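Up at six again, coffee, then straight onto the claims site before it gets slow. Week three of being officially out of work and I still type my old job title like it's mine.

The Kornance plant let 51 of us go in one afternoon, and everybody keeps telling me how good the job market is. The radio said so again this morning! Hiring is up, claims are down, hooray. Maybe in Avness. Out here in Likdale there's one warehouse taking applications, and when I went by (gas isn't cheap, either) the woman at the desk told me they'd had 1,000 of them for 300 spots, and half of those are only through the holidays.

I put in anyway. Nights, less per hour than I was making, but there's insurance after 2 months and I'd take that over sitting here refreshing my email. My sister thinks I should hold out for Chege, which is supposed to be adding a second shift. Supposed to be. They said that in July too.

The benefit money finally showed up, so that's rent handled and most of the electric. I had it all worked out on the back of an envelope and then forgot about the car registration, so now it's worked out minus that.

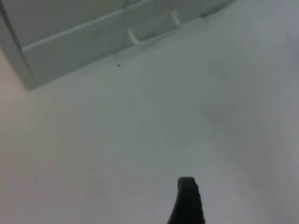 Got a call around four from the county office about the retraining class, the bookkeeping one. There's a waiting list but she said people drop off it all the time, so I told her to put me down. I was decent with numbers in school, and I'd kind of like a job where I get to sit.

Leftover chili for supper. Need to print two more resumes tomorrow and find my good shoes.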